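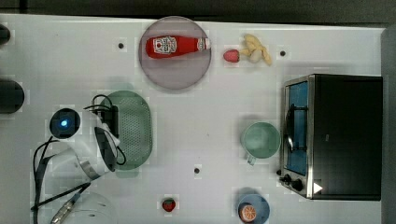

The arm at the colander, with the oven, mug and ketchup on the same table.

Can a machine do the washing up and tidying yet?

Posted 10/8/22 in Home & Kitchen > Gadgets
Viewed 221 times

My brother-in-law is convinced that in a year or two we'll all have an arm bolted to the worktop that clears up after tea. He sends me clips most evenings. They are always speeded up and they always stop before the sink.

I run a small tea room and I'm on my feet all day, so I would love him to be right. I don't need it to cook. I need plates cleared, fruit back in the bowl, the colander put away and the mugs hung up. Is there anything you can buy that does this, or is it all still demonstrations? I'm not after a robot hoover, I have one and it's stuck under the dresser as I type.

Please don't just tell me to get a dishwasher. Got one. Somebody still has to fill it.

3 replies, best rated first

Pruna
Rated helpful by 62 people

Short version: no, not for a kitchen that people use.

Longer version. I worked for 8 years in a packing shed where we had arms on the line, and they were very good at one thing, the same box in the same spot all shift. Change the box and you stood about waiting for the engineer. A kitchen is nothing but changed boxes. Look at what's on a table like the one at the top of this page: a ketchup bottle lying across a plate, a strawberry, a mug with a handle, a colander. Every one of those wants picking up differently. You and I don't think about it.

The colander is the one I'd watch. It's rounded at the rim and full of holes in the base, and you want the rim. The view from down by the fingers gives you an idea of how fine the job is. One finger has to be inside and one outside, and here the outside one still has a gap to close.

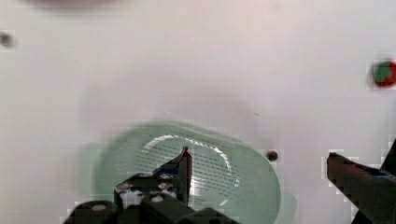

What I'd ask before paying for anything

Does it work at normal speed, with no cuts in the film? Who puts things right when it drops something? Can it cope with your mugs, or only the ones in the video? What does it do when a child puts a hand in the way? If the seller goes vague on any of those, keep your money.

And ask about wet things. A white table with toy bananas on it is a long way from a sink full of greasy water. I'd want to see a roasting tin with the fat gone hard.

Tullumik
Rated helpful by 8 people

Bit harsh above. Nobody expected phones to get this good either. I saw a stand at a trade fair in July where an arm was sorting cutlery and it got most of it in the right slots while I stood there. Slow, yes. But it doesn't need to be quick if it works overnight while you're in bed.

Agree you can't buy one for a tea room at a sensible price. I was quoted up to 1000 a month to hire, and that was without anyone to set it up. You'd get a Saturday lad for that.

Prilenus

dishwasher

Reply from the original poster

Thanks Pruna, I've sent your list of things to ask to my brother-in-law and he's gone quiet. Tullumik, overnight is no good to me, I need the plates back by the lunch rush. Will carry on with the tea trolley for now.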